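책상 위 종이 정리, 이번에 바꾼 내용

최종 수정일: 17/06/2018

지난 January호에서 예고한 대로 Giseo 사무실의 선반 달린 책상을 다시 정리하기로 했습니다. 회색 나뭇결 무늬의 상부 선반이 올라간 책상입니다. 선반 칸 안쪽이 붉은 주황색이라 사무실에서 가장 눈에 띄는 자리인데, 그동안 서류를 잠깐 내려놓는 곳으로 쓰이다 보니 정작 앉아서 일할 면이 모자란다는 의견이 많았습니다.

앞으로 이 책상은 Ovum 소식지 발송 준비와 Trakamcombe 사업 서류 분류에만 사용합니다. 개인 우편물이나 택배는 입구 쪽 선반에 두시기 바랍니다. 책상 위에 남은 물건은 퇴근 전에 담당자가 상자에 모아 두고, 다음 날까지 찾아가지 않으면 창고로 옮깁니다.

종이는 두 종류로 나누어 둡니다. 분홍빛이 도는 베이지색 종이류는 책상 왼쪽, 흰 종이는 오른쪽이 제자리입니다. 작업 중에는 두 가지가 겹쳐도 괜찮지만 자리를 뜰 때는 서로 떨어뜨려 놓아 주십시오. 지난번 발송분 641부를 접을 때 두 종이가 섞여서 16부를 다시 작업했습니다. 흰 종이는 끝이 말리기 쉬우니 한꺼번에 많이 꺼내지 말고 그날 쓸 만큼만 꺼내 주십시오.

상부 선반 칸은 다음과 같이 씁니다. 가운데 칸에는 상자에 든 소모품을 두고, 양쪽 칸에는 Van der Linden에 보낼 견본과 회신을 나누어 넣습니다. 칸 하나에 상자는 세 개까지만 넣습니다. 상자를 비스듬히 세워 두면 꺼낼 때 옆의 것까지 딸려 나오므로 바닥에 붙여 눕혀 주십시오. 선반 맨 위에는 아무것도 올리지 않습니다. 위에 올린 서류가 벽 쪽으로 넘어가 한참 뒤에 찾은 일이 두 번 있었습니다.

바닥에 떨어진 종잇조각은 본 사람이 바로 줍습니다. 광택 있는 타일이라 종이를 밟으면 미끄럽습니다. 의자는 쓰고 나면 책상 옆으로 빼 두어도 되지만 통로 쪽 흰 선반을 막지 않게 해 주십시오. 그 선반에는 여분의 봉투와 테이프가 있어 수시로 드나듭니다.

책상 면은 마른 천으로만 닦습니다. 물기가 있는 천을 쓰면 종이를 올릴 때 들러붙습니다. 선반 아랫면도 먼지가 앉는 곳이니 월말 청소 때 함께 닦기로 했습니다. 몸을 숙여야 보이는 곳이라 그동안 청소 목록에서 빠져 있었고, 이번에 목록의 13번 항목으로 추가했습니다.

칸마다 이름표를 붙일지는 아직 정하지 않았습니다. 붙이는 쪽으로 의견이 모이면 다음 호에 양식을 싣겠습니다. 다른 의견이 있으신 분은 사무실 의견함에 적어 넣어 주십시오.
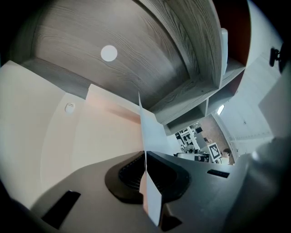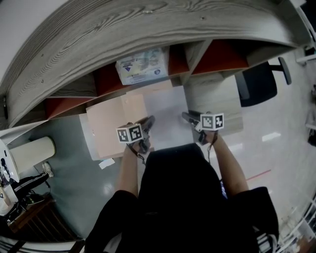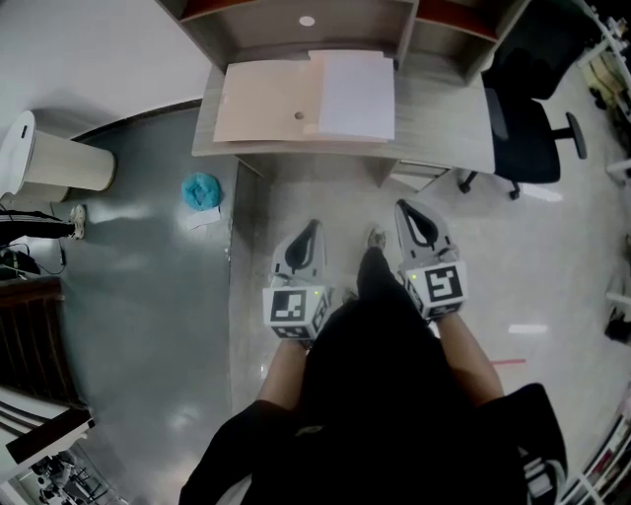
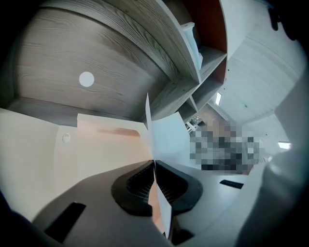
회색 나뭇결 무늬 선반이 있는 Giseo 사무실 자리. 둘째와 셋째 사진에 책상 위의 종이가 보인다.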